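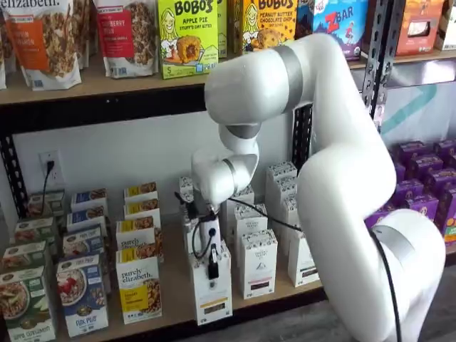 Figure 2. Robot arm with its gripper over a white product box on a low shelf.

Home | Current issue | Archive | For authors | Contact

4. Reinstallation of site-specific work: the Stinder panels

4.1 Background

Stinder is a wall work in enamelled steel made by Birgit Rothe for the pedestrian underpass at Ferden. It consists of 31 panels hung in a single row along the north wall, each tilted forward at the top so that passing pedestrians see their own movement in the glaze. The panels carry no images. Colour shifts gradually along the row from grey-green to a dull orange, and the order was fixed by the artist on site over several evenings, using the existing tunnel lamps as the only light source.

The work was taken down when the underpass was closed for drainage repairs. The closure was expected to be brief, but the wall behind the panels was found to be unsound and had to be refaced. The lamps were replaced in the same contract. By the time the municipality asked for the work to be returned, two of the conditions that had shaped it – the rough wall and the warm light – no longer existed.

4.2 Sources

We relied on three bodies of material. The first is the artist's hanging notebook, which gives the panel sequence and the tilt of each panel, with corrections in pencil. The second is a set of letters between Rothe and the metal fabricator Kramer, mostly concerned with the glaze and with the brackets. The third is an interview with the artist conducted by Jana Ackermann in October and later transcribed by the second author.

These sources do not always agree. The notebook gives a uniform gap between panels, while the letters refer to a wider gap at the stair end to clear a conduit. In the interview Rothe recalled the conduit but not the gap. Bracket holes in the old wall would have settled the matter, but they were lost when the surface was removed.

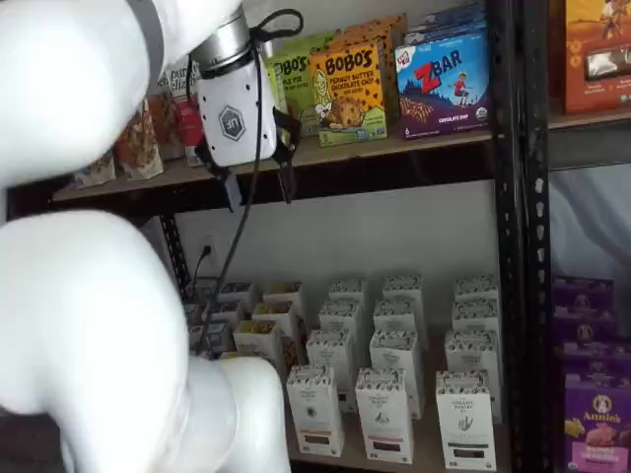 Department of Public Art and Conservation, Cesby School of Art

4.3 Lighting

The original lamps were sodium units mounted in the ceiling. Their replacements are white LED fittings with a much higher output and a cooler colour. Under the new fittings the orange panels read as brown, and the tilt of the row produces hard glare at eye level. Koen Declercq, who designed the original lighting layout for the underpass, advised that filters would be removed or broken within a season and should not be considered.

Three options were put to the artist. The first was to accept the new light and leave the panels as they were. The second was to dim the fittings above the work, subject to the safety requirements for a public walkway. The third was to change the order of the panels so that the warmer colours stood nearer the entrance, where daylight reaches them. Rothe rejected the third option at once. She regarded the sequence as the work itself and the panels as its material, a position she had also taken in the letters to Kramer.

The second option was adopted. Dimming was tested with the panels held on temporary rails, and the artist viewed each setting on foot from both directions. The fittings directly above the row were set lower than those on the opposite side, which reduced the glare but left the colour problem largely unchanged.

4.4 Fixing and tilt

The new wall facing is smooth cement board on a metal frame. The old brackets could not be reused with it, and Timo Dreßler drew a replacement with a slotted arm that allows the tilt to be adjusted after hanging. The tilt values in the notebook were used as starting positions. Rothe altered six of them during the rehanging, all toward the stair end, and the new values have been added to the file as a separate sheet so that the original readings remain legible.

Whether these changes should be treated as repair or as revision is open. Imke Rathjen has argued that any adjustment made by a living artist in front of the work belongs to the work's history and needs no further label. We take a narrower view. The altered panels respond to a wall that did not exist when the piece was commissioned, and a future conservator should be able to tell which decisions belong to which wall. The file therefore lists both states, with the present one marked as current and the earlier one as superseded by agreement with the artist.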